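Rokeya Matubbar does not want to hear that her students are learning the future. She has been told it at two open evenings and once by a man selling laptops.

"They're learning to get a hand to close on a bag of snacks," she says. "If that's the future, fine, but it's going slowly."

Matubbar supervises the handover project in the second-year robotics course at Nirnex, where groups of students spend a term on a single problem: a person holds something out, and the robot takes it. I had asked to talk with her because the course gets a lot of praise and I wasn't sure how much of it was earned. She seemed relieved to be asked about anything except the praise.

The project began, she says, with a much bigger ambition. The first proposal, written by people who would not be teaching it, had the robots tidying a kitchen by the end of the term. She cut that down to a table, then to one object on the table, and finally to an object in somebody's hand.

"I got complaints that it was too easy. Then everybody tried it."

What makes it hard depends on who you talk to. Cengiz Sarıgül, a student in this year's group, blames the packaging. A box has sides, he says, and the sides are still there when you touch them. A packet changes shape, and a shiny one gives the vision software trouble too.

"We had a number for how far to close the fingers, and it worked great on a sponge," he says. "On a packet it was meaningless. You squeeze one corner and everything goes to the other corner."

His teammate Nusrat Sultana thinks the packet is a distraction. Her complaint is about the people. When students stand in for the person handing something over, they know what the robot is going to do, so they help it. They hold still. They tilt the thing toward the fingers and let go at the perfect moment.

"You end up with a very good result for the human," she says.
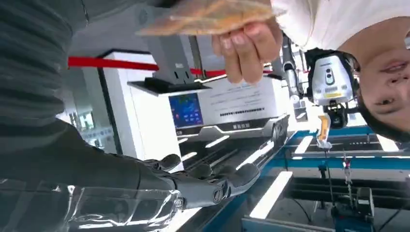

Sultana kept a log of this in March, when the group was running trials most afternoons. She went through 132 of them and marked every attempt where the person had moved to meet the hand after the robot committed to its grasp. It came to more than half. The group had been planning to present those trials as successes, and there was an argument. Sarıgül still thinks she was too strict.

"People do adjust when they give you something," he says. "If I hand you a cup, you move, I move. That's what handing over is. Why is it cheating when it's a robot?"

I think he has a point, though I notice it is also the point that gives his group the better score. Matubbar made them report both figures, and the lower one went first.

I asked her what the students come away with, and she took her time. Some of them can program a little better. Most have found out how long it takes to set things up. The course handbook promises "industry-ready skills," a phrase she has twice tried to have removed.

"They know what a failed trial looks like and they can describe it in a sentence. I'd hire someone who could do that. I don't know that industry would."

Then there is the money. A local supplier, Rosent, gives the course a spare-parts budget of 900 a term, and Matubbar says it is usually gone well before the end. A single repair to a finger joint can take a third of it. Students who arrive wanting to try bold things become careful very quickly once they have seen an invoice, and she isn't sure that is good for them.

Mitali Kanagaratnam took the course two years ago and now works at Debnath, where she tests warehouse equipment. She remembers it with less affection than I had been led to expect. Her group's demonstration worked beautifully on the day, she says, and she has never trusted a demonstration again.

"We had practiced with one person, in one spot, with one object. Then a visitor asked to try it left-handed, and we told her there wasn't time. There was plenty of time."

She would like to see the final event replaced with 100 attempts by strangers, with no coaching and no choosing of the best clips. Matubbar likes the idea and has put it forward. So far she has been told that it would make for a dull evening for the parents.

Sarıgül is against it. Sultana has already started writing the instructions for the strangers, which at present consist of one line: "Hold it out the way you would to anyone."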